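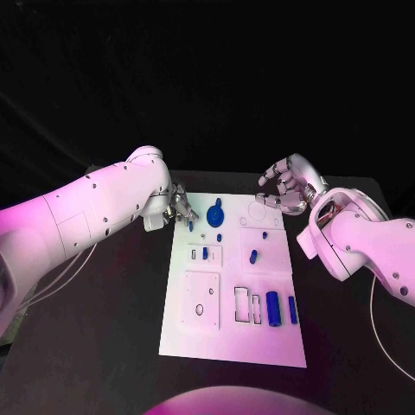 Stetitz hall, September check, unit 16
Checked by Rostislav Kratochvíl
Fire exits: clear. Rear door sticks, plane the bottom edge.
Extinguisher 1131: pin and seal in place.
First aid box: plasters low, reorder from Polák. 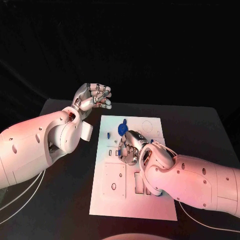
Does the ladder need a new tag? Only if the old one can't be read. Ladder 193 is fine.
Stair lights: one tube flickering on the landing. 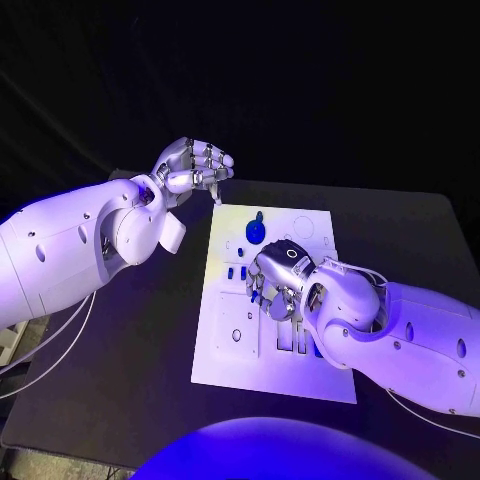
The other tubes are good. Handrail tight, top bracket repainted.
Water heater: no leaks. Key to cupboard 870 missing, ask Skokden.

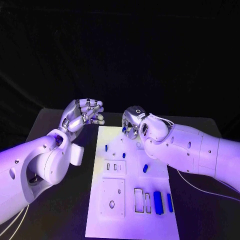

Table and black backdrop, Stetitz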